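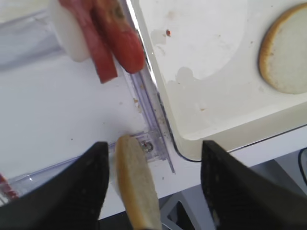 The baker at Ellwood starts work at two in the morning, and when I meet her it is ten, so for her the day is already late. She has agreed to talk with me for one hour, before she goes home to sleep. We sit in the small room behind the shop, where the noise of the street does not reach. I ask her first what she looks at when somebody puts an unknown bread in front of her. "The crust and then the crumb," she says. "A round slice with a pale, cream crumb and only a thin golden-brown crust tells me the baker wanted something mild. I do not say it is wrong. My customers want it darker, but their children want it exactly like this."

She did not grow up in a family of bakers. Her parents worked for the railway, and bread came from the shop on the corner, already sliced. She studied accounting and was for six years in the office of a company that sold paint. "I was good in it," she says. "I was also tired every evening, and it was a tiredness without any result. Now I am more tired, but in the morning there are loaves on the shelf."

The change came slowly. She began to bake at home in the winter, at first from a book and later from memory. The neighbours received the bad loaves and then the better ones. When a place became free at Kinik, a bakery at the other end of the town, she asked if she could come on Saturdays and wash the trays. They let her wash trays for four months before she was allowed to touch the dough. I ask if this was not humiliating for a grown woman with a profession. She thinks for a moment. "No. I was next to the oven the whole time. I heard everything. The old baker there talked to himself when he was working, and he said all his secrets aloud – he did not notice."

Ellwood itself is an old bakery. The date over the door is 1887, and there was an oven in the building from the beginning, although the one she uses today is from 2000. The previous owners wanted to retire and had no children who were interested. She visited them three times before she found the courage to ask the price. The bank wanted to see numbers, and here, she says, the years in the paint company were finally useful. "I made them a very beautiful table. I think they gave me the loan for the table."

I want to know about the flour, as this is the question our readers send most often. She buys it from Ungate, a mill one hour by car from the shop, and she has been their customer since the first week. The flour changes with the harvest. In September, when the new grain arrives, she always takes less water at first, and she waits some days to see how the dough behaves. "People think that a recipe is fixed," she says. "It is written on the wall, yes, but the wall does not know what weather we have."

Her main loaf weighs more than a kilogram and is made with a sourdough which she feeds twice in the day. She bakes 70 of them every night. There is also a rye bread, a white bread in a tin, and small rolls with caraway that she almost stopped making last year. What happened? "An old man came every morning for two rolls. I told him I would stop, and he did not argue with me. He only looked at the basket. So I still make them." She laughs and drinks the rest of her coffee, which must be cold by now.

We speak also about money. A loaf in her shop costs more than twice as much as in the supermarket, and she knows that not everybody can pay this. Bread from the day before is sold at half price from opening time, and she is not ashamed of it. She says many customers prefer it, and she herself eats bread on the second day, or the third. "On the first day it is nice for the nose. The taste comes later. And you can cut it properly – fresh bread suffers under the knife."

How should one keep it at home? She does not like the fridge and she does not like plastic. A cloth bag or a bread bin is enough, with the cut side down on the board. What cannot be eaten in four days she would slice and freeze. For old ends she has her mother's soup, with garlic, caraway and an egg, and she is surprised that I do not know it. She writes it for me on the back of a delivery note from Uvix, the company that brings her paper bags.

At the end I ask about holidays. The bakery is closed for two weeks in summer, and in the first year she spent these two weeks awake at two in the morning, sitting in the kitchen. Now it is better. She is 34 years old when she tells people why she left the office, she says, and I do not understand, so she explains: this was her age then, and in this story she has not become older.

Somebody knocks, it is the girl from the shop, who wants to know if there is any more rye. There are two loaves, but they are reserved until noon.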